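Section 4: Filling and Capping Your Reusable Bottles
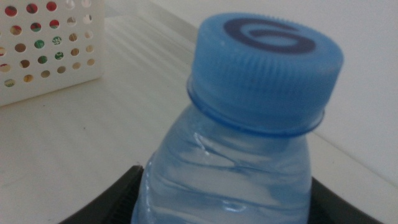
Can I keep refilling a thin plastic bottle with a screw cap?
For a few days, sure. I give mine a rinse every time I fill it and put it in recycling once the neck gets scuffed or the cap stops sitting level.

I wrote this part of the Tredton pantry guide after Zahira Pillai asked me for the third time why her bottles leaked in her bag. It's the way I do it at my own sink, and it works for any light bottle with a ribbed screw cap (the Tredton rack holds most of them fine).

Before you start

You'll want a clean dish towel, a small bottle brush and a drop of dish soap. Clear off enough counter so the caps don't roll away from you – mine always head for the gap by the stove.

Filling

1. Unscrew the cap and set it top side down on the towel, so the inside stays off the counter.

2. Put in a drop of soap and a splash of lukewarm water, shake, and rinse until the suds are gone. Please don't use boiling water, thin bottles go soft and never stand up straight again.

3. Run the brush around the threads on the neck. Get the inside of the cap too.

4. Hold the bottle by the shoulder and fill it with cold water. If you squeeze the middle while it's filling you'll get a wet sleeve when you put the cap on.

5. Stop a little below the neck. If the bottle is going in the freezer, leave a lot more room than that, and lay it down only after it's frozen.

Capping

6. Wipe the neck dry with the towel.

7. Set the cap on flat and turn it backward until you feel a small click, then turn it forward. That click is the thread dropping into place, and it saves you from a crooked cap.

8. Snug it with your fingertips on the ridges and quit there. Sorin Ivanov uses pliers on his and he's cracked two caps that I know of.

9. Tip the bottle over the sink and give it a light squeeze. Any drips? Take the cap off, dry everything and go back to step 7.

Note: If there's a loose ring under the cap, leave it on the neck. It doesn't hurt anything as long as it sits below the threads.

Caution: Don't leave filled bottles in a hot car, and don't put hot drinks in them at all!

Racking them is in Section 5.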